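Talk notes – why small-town libraries should lend tools
Morkum evening session, 20 min incl. questions

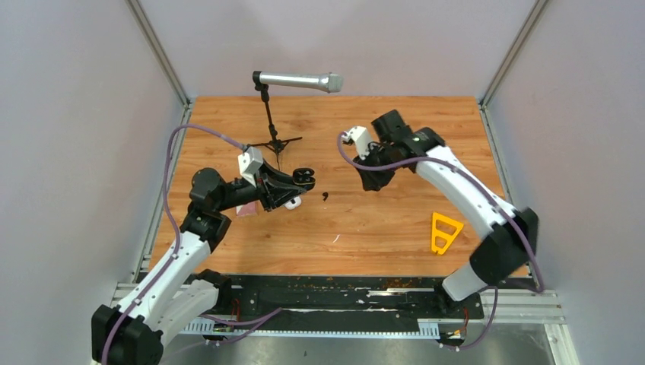
Start w/ the drill story. Bought one for a shelf, used it twice, lived in a closet ever since. Ask for hands – who has one like that?

Then the Tulow numbers. Town of 2,471 people. Opened the tool shelf in November with 29 items, mostly donated. SLOW HERE, people write this down.

What goes out most: ladders, carpet cleaner, the tile saw. What never goes out: hedge trimmers. No idea why. Don't guess on stage again.

Money. No late fees for the first 2 weeks, then a dollar a day. Deposits – we tried them, people hated them, dropped. Mention Valdovinos Hardware sharpening blades for free, they like to be thanked.

Checkout software: we use Jidelus, it's ok. Not selling it. If somebody asks about price send them to the handout, page 2.

Liability – the big question, always. Signed waiver, kept with the card record. Talk to your own insurer, I am not a lawyer (pause, they laugh or they dont).

Repairs. Tag it, red bin, off the shelf same day. Extension cords get checked everytime they come back.

If running long skip repairs, go right to how to start: one shelf, one form, ask for donations in the newsletter.

Questions. Water is behind the podium. Sign-up sheet goes round from the left side.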